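Open Day Report: Our Trip to the Tanoli Robot Lab
By Oi-ling Wu, Lirkbridge

I picked the Tanoli open day in Loston for my project because my brother Ming-te wanted to go anyway and he has a car (well, he has our mom's car). It was in August, super hot, and the drive was 236 miles there and back. We got in line at 9 a.m. and they let us go in groups of 15, so we had time to eat both our lunches before noon. Oops.

The station I spent the most time at was the kitchen one, called Hondevlow.

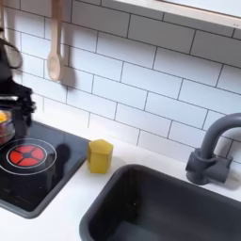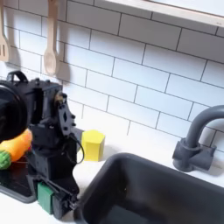
The woman running the station told us the whole project had recorded 2,429 practice runs so far, and that most of them are really short. I asked what they do with the bad ones and she said they keep those too, just with a label on them! I thought that was so interesting, and I wrote it down in big letters.

What surprised me was how much of the talk was about light. I had a whole page of questions about motors, and instead we got into shadows and shiny surfaces and why a camera can have trouble with them. Ming-te asked if it could make him an omelet. She said to come back in a few years.

We also saw a sorting demo in the next room, but there were roughly 900 people at the open day and I swear half of them were in front of me, so my notes on that part are kind of thin. I did get the handout, and it's stapled to the back of this report.

For part two I want to compare how two grippers are built, using the handout and a library book I have on hold.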